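Chapter 6
Evaluating a Packaged Tabletop Manipulation Kit
Prasthorpe Technical Texts, revised in January

A school or small firm that buys a robot arm today seldom buys the arm alone. The product on offer is usually a kit, made up of an arm, a gripper, a control program and a simulator in which tasks can be tried before any hardware is switched on. This chapter takes one such product, the Talidex kit sold by Pultutance, and asks how a buyer should judge it.

The simulator supplied with the kit holds 3,793 household objects and 17 furniture layouts. Buyers often treat such totals as a measure of quality. They are a weak one. A large library is of little use if every object in it is rigid, solid and easy to grip.

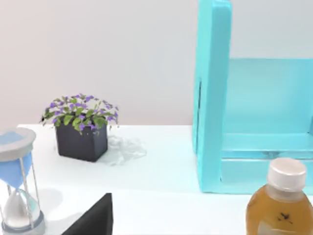
A sound review therefore begins with the mix of materials. Thin plastic, clear glass and leafy plants each place different demands on the vision system and on the gripper, and a kit should be scored on each group separately. In the Mutiso trial, reported in Section 6.3, the kit was given some 1,000 pick-and-place tasks under fixed lighting. The results are broken down by material in Table 6.2.

Readers should also note the terms of the service plan, which are covered in Section 6.5.

Related chapters
Chapter 4: Grippers and Fingertips
Chapter 5: Simulated Workspaces
Chapter 7: Service Contracts and Support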